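From the newsletter — the laundry bit

OK quick one this month, I'm writing this with a timer going. The swap shelf is back in September, more on that lower down, but first the thing most of you wrote in about, namely folding. Or not folding. More than 200 replies to the last issue and I would say the bulk of them were some version of "it's clean, it's on the sofa, it's been on the sofa a while."

Same. So let's do clothes off the sofa this month.

The idea came from Beat Wieser over at Halmont, who runs the linen room there and has opinions. His rule is simple. A soft surface is for sorting, a hard surface is for folding, and the basket sits on the floor next to whichever one you're at. No walking. If you have to take a step to reach the basket you've put it in the wrong place. I tried it for a couple of weeks and hate to say it but the man is right, I was doing laps of the living room with a single sock.

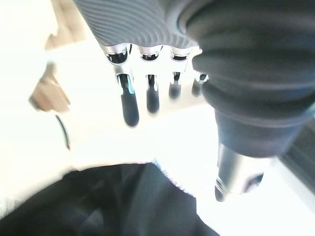

How big a load should I sort at one go?
One basket, filled to the rim and no higher. If it's heaped, things slide off, and you end up picking the same T-shirt up off the floor twice. Two small rounds go quicker than one giant one, and you can stop in between.

Next, labels. Yuk-lan Yuen wrote in (hi Yuk-lan) to say she reads the care label on the way OUT of the wash as well as on the way in, and it saved her a wool vest. Good habit. Thing is going in the dryer again next time, or it's not, and you may as well find out while it's in your hand. If the print has gone faint, treat it as cool wash, flat dry, and leave it at that. Paper tags still stuck on from the shop or the cleaner — off, straight away, bin. They go to mush in the machine and then you're picking bits off black pants until Christmas.

The order I've settled on, for what it's worth:

Whites first. They show everything so you want clean hands and a clean seat under them.
Anything with a band or a waist next. Shake it once, hard, holding it by the band. Most of the creases drop out.
Small stuff last, straight in the basket, don't even look at it. Underwear does not need folding. I will not be taking letters on this.

Bunched up is fine while you're sorting, by the way. A few people asked if they should smooth each thing as they go. Please don't, you'll be there all night. Pick up, decide, drop. Folding is a seperate job and you do it standing up at a table with the radio on.

On the sofa question. Light covers, khaki, beige, cream, all that — put a sheet down first if there's anything dark and new in the load. I learned this from a pair of Estum jeans and one damp evening. The mark is still there and there's a cushion living on top of it permanently.
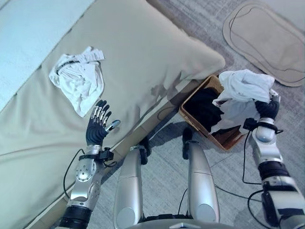 And the basket wants to be empty before you start, which sounds obvious, but mine usually has last week's odd socks and a dish towel at the bottom. Tip it out. Anything that's been sitting there for a month without being missed goes to the swap shelf, no discussion.

Speaking of which. Swap shelf opens 7 in the evening, same hallway as before, use the side door. Clean clothes only, folded or at least not in a ball. No shoes this time, we had too many and they took over. Sheets and pillowcases very welcome, the last lot went in minutes. If you've got hangers to spare bring those too.

The Eveo drying rack somebody left after the spring one is still in my car. If it's yours please email, describe the wobbly leg, and it's yours again.

Couple of corrections. I said in the last issue to use a full cup of white vinegar for musty towels, that was meant to be half a cup. Sorry to anyone whose bathroom smelled like a salad. Also the line about bleach on elastic, ignore it, keep bleach away from elastic altogether, it goes brittle and the waistband gives up on you at the worst moment.

Next month is the linen closet. Send me what's working and what isnt, plus how many fitted sheets you own that don't fit any bed in the house. Mine is four. Timer's gone off, the dryer is buzzing, I've got to go and take my own advice.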